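Subject: Re: [trudham-textiles] Folding order for heavy dark pieces on the bed
From: Sylvie Robichaud
To: trudham-textiles list

Kohei Higuchi wrote:

> Before the notes go to Cleltgate I would like to settle the folding
> order for large soft pieces. The draft says to lay the piece flat,
> find a hem and fold lengthwise first. My trouble is with black cloth.
> In a small bedroom I cannot tell a hem from a crease until I have
> the thing in my hands, and by then it has slid off the mattress.
> Do we keep "find a hem" as step 2, or move it?
>
> Also, does anyone still use the 50 cm board?

Kohei,

I would keep it as step 2 but change the wording. "Find a hem" assumes the piece is already flat. With heavy black fabric it seldom is, and the folds read as one dark mass with a few shadows in it. A seam is usually easier to pick out than a corner, as it stays fairly straight while everything next to it bulges.

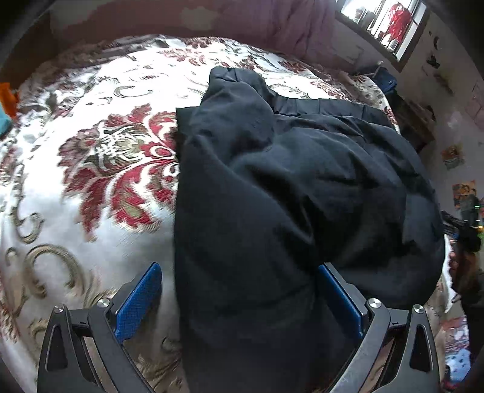

Trudham, November

The straight line running across the upper right of the black cloth could be a seam or a hem. For step 2 it does not matter which. It gives a direction, and the first fold can be set parallel to it. The point near the headboard is less use as a start, being a fold, and I would not pull on it.

Note also the right-hand side, where the cloth droops over the edge of the bed. That side should be lifted back on to the mattress before anything is straightened. If you straighten first, the hanging part drags the rest after it and you do the work twice.

On backgrounds: a patterned bedspread is no hindrance with a plain black piece. The off-white ground shows the outline well enough. It is a nuisance with printed cloth, and for that I put a plain sheet down first.

Suggested text for the notes:

1. Bring all overhanging cloth back on to the bed.
2. Find one straight seam or hem. Ignore folded points.
3. Open the cloth outwards from that line, smoothing with the flat of the hand.
4. Fold lengthwise, parallel to the line, then in half across.

I gave up the 50 cm board after the Kobori notes came out. It is too narrow for bedding and leaves a ridge in anything thick - the Flaramell one is the same width and no better. If others still use theirs, please say so and I will leave the paragraph on page 23 alone.

Sylvie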